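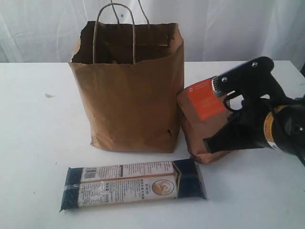

Alari Range Bag by Jasberg

If you've ever gotten to the range and spent the first ten minutes digging for your ear protection under a pile of targets, we think you'll like the Alari. We carry a lot of bags here at Flidumow, and this is the one our own counter staff keep reaching for when they head out after closing — me included, going on two seasons now.

The main compartment opens wide from end to end and holds three handgun rugs standing up, with space left over for muffs, glasses and a cleaning kit. Along the front you'll find a row of elastic magazine loops, and the divider behind them lifts out if you'd like the room for something else. The zippers are big enough to work with gloves on, which we were glad of last November when the wind came straight across the outdoor bays.

Item number: 2293
Colors: Black, Field Tan
Warranty: 273 days from purchase, stitching and zippers
Price: $183

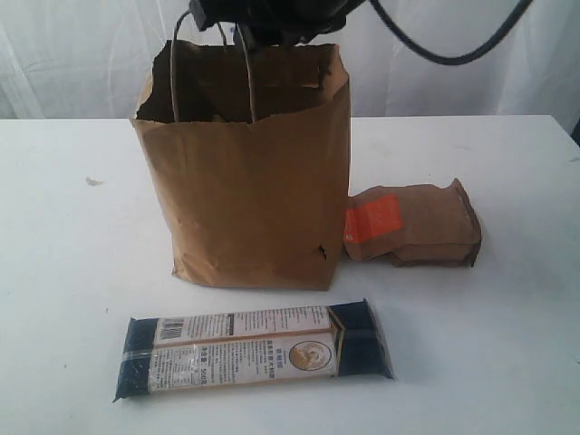

Paper bag and labeled pouch

The shoulder strap is padded and comes off with two clips. Some folks take it off the first day and never put it back on, and that's fine, the carry handles are sewn all the way under the bag and will take the weight of a full load of ammo without complaint. Please do keep your firearms unloaded and cased inside it, and check the rules for your state before you travel.

Need something longer? The Hafstein soft rifle case is cut from the same cloth and straps onto the side of the Alari, so you can make it from the car to the bench in one trip. It's sold separately, and we usually have both on the shelf if you'd like to come in and try them together.

To clean, shake out the grit, wipe down with a damp cloth and let it air dry with the zippers open. Please don't put it in the washer — the stiffener in the base won't forgive you.

Page updated 2018-02-19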